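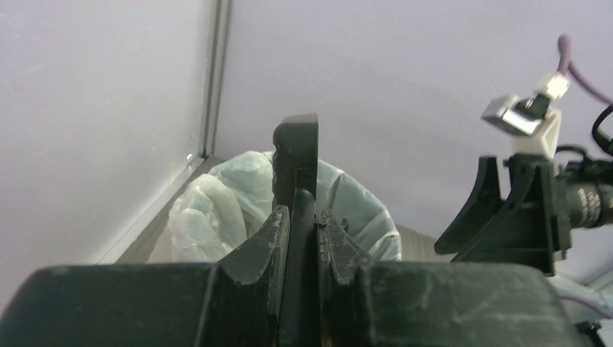 MEDIA RELEASE
For immediate use

Kramer Street pool to reopen with longer hours, new deck and cheaper kids' entry

The Kramer Street outdoor pool in Trollasero opens again at 6 am on the first morning of February, after a winter and spring shut for works. Longer hours. New decking by Wudadeck on three sides of the 50 metre pool. Kids' entry down to $2 until the end of the season.

Last season the pool sold 2,071 season passes, its best result yet, and the queue at the gate on hot afternoons went back past the bus stop. A second gate has been put in on the Prindulik Road side. Pass holders can use either one. Casual swimmers please use the main gate for now, the card reader at the new one is still being set up.

What's changed

Old concrete surround taken up along the north, east and west sides. It was cracked, it pooled, and it got too hot to stand on by lunchtime. The south side stays as is until next year.

752 square metres of new deck, pale grey, with a ribbed finish near the steps. Ramp into the shallow end has been rebuilt at a gentler slope with rails both sides.

Shade sails over the toddler pool, which had none. Change rooms repainted and the hot water fixed, including the two showers that have been taped off since the season before last.

Bike parking for 98 bikes, up from a single rack beside the bins.

Hours

Opening at 6 am every day, an hour earlier then before. Closing at 8 pm, or 9 pm when the forecast is 35 degrees or over. Lap lanes guaranteed until 9 am and again from 5 pm. Inflatable stays out on weekends only, and yes, it has a height limit.

Learn to swim

Nearly 158 children are booked into the Prindulik learn to swim program so far and there are still spots in the late afternoon groups. Adult beginners' class is back too, small group, evenings. Book at the front desk or by phone. Online bookings to follow.

Prices

Kids $2. Adults $6.50, unchanged. Season passes bought in spring will be extended by four weeks at no charge, no need to apply, it will happen automaticly.

The kiosk opens with the pool. Hot chips from 11 am, coffee from the start. Glass still not allowed past the gate.

Parking on Kramer Street will be tight in the first week while the last of the fencing comes down. Please use the oval car park and walk through.

Media are welcome on site from 5.30 am on opening morning. Enter by the main gate and wear flat shoes, deck crew will be finishing up near the plant room.

Media contact: Trollasero Pools, front office, during business hours.

ENDS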